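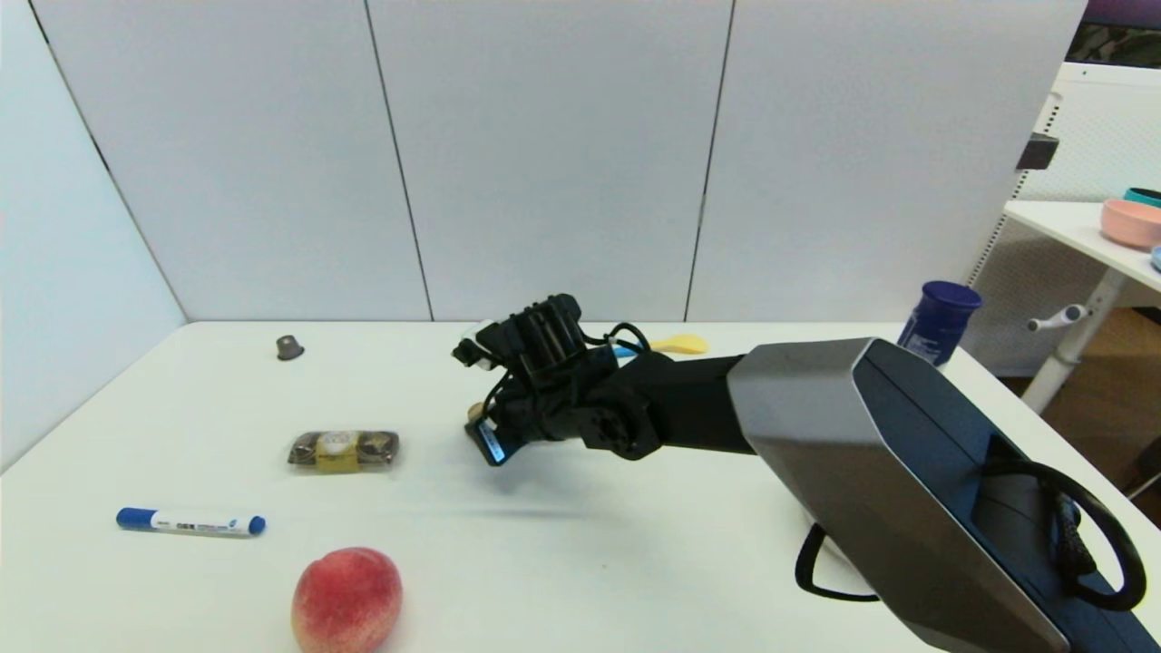 Pre-purchase inspection checklist: tabletop manipulation cell

Site: Melcombe, bench cell 2
Inspected by: Béla Virág
Budget holder: Jolán Nyitrai
Date: Nov 24, 2025
Purpose: decide which items go into the January order and which stay as they are.

Ratings: OK / Monitor / Replace / Buy

1. Work surface
Rating: OK
White top, no change needed. Test objects stand out well against it, apart from the clear plastic pack of chocolates, where glare depends on the ceiling lights. Matte film was quoted by Lengyel. Not requested this round.

2. Partition panels
Rating: OK
Tall gray panels behind the table and on the left. Joints checked by hand, no movement. If a second cell is approved, order the same height.

3. Arm cabling
Rating: Buy
Black cable hangs in a loop from the arm housing, and a second, thinner one dips below it. Both need guides before the cell runs unattended. Snag test with the arm low over the table: not done, no spare cable on site. Add one guide kit and one spare cable set (Juvonard).

4. Hand
Rating: Monitor
Multi-finger hand. Small cables run over the top of it and are exposed. Supplier offers a fabric sleeve; ask whether it limits finger travel before paying for it. Finger play within the supplier's limit. Service interval per Zosska contract is 6 months. Price of a replacement hand is still open, see item 8.

5. Test objects
Rating: OK
Current set includes a whiteboard marker, a yellow spoon-shaped utensil, the chocolates and a round peach. Food items to be replaced from petty cash and kept off the equipment budget. J.N. agrees.

6. Side table
Rating: Monitor
Holds a pink bowl and a teal-rimmed dish. Position is not marked on the floor. Mark it before the reach limits are set, then repeat the clearance check.

7. Emergency stop
Rating: Replace
Button works but the lead is too short to reach the operator's chair. Longer lead, same connector. Must be fitted before any other purchase is installed.

8. Budget
Items 3 and 7 together: 1780, parts only. Delivery quoted at 26 days. Hand replacement would come to over twice that amount and is not in this request.
J.N. comment: approve 3 and 7. Get a written price for the hand and resubmit.
B.V. comment: price requested from Zosska. Item 6 can be closed without spending.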